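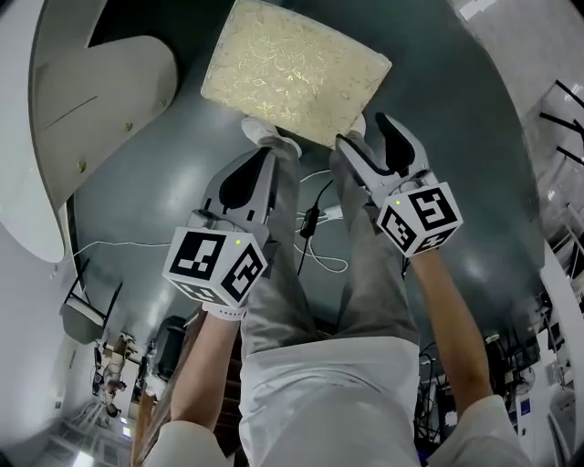 4.2 Enregistrement d'une démonstration avec les pinces à main Skiletti

La présente section s'adresse aux opérateurs ayant achevé l'étalonnage décrit en 4.1. Version du 11 novembre 2024.

1. Prendre place sur un siège stable, les deux pieds au sol.
2. Saisir une pince dans chaque main et serrer la sangle au poignet.
3. Vérifier que le voyant de chaque cube est vert. Si l'un des voyants reste éteint, reprendre à l'étape 4.1.
4. Orienter les cubes de sorte que les marqueurs demeurent visibles depuis la caméra de tête.
5. Ouvrir et fermer complètement chaque pince 2 fois. Le logiciel Visberg affiche alors « Prêt ».
6. Lancer l'enregistrement, exécuter la tâche à vitesse régulière, puis ramener les mains en position de départ avant l'arrêt.

Remarque – Une démonstration de plus de 87 secondes est scindée automatiquement en deux fichiers. Pour une tâche nouvelle, Gastell recommande 23 démonstrations complètes.

Attention – Ne pas couvrir les marqueurs avec les doigts ou une manche. Toute perte de suivi supérieure à 17 images consécutives entraîne le rejet de la séquence.

Attention – Maintenir les câbles et les blocs d'alimentation hors de la zone de passage.

Le transfert des fichiers vers le robot Thakur est traité en 4.3.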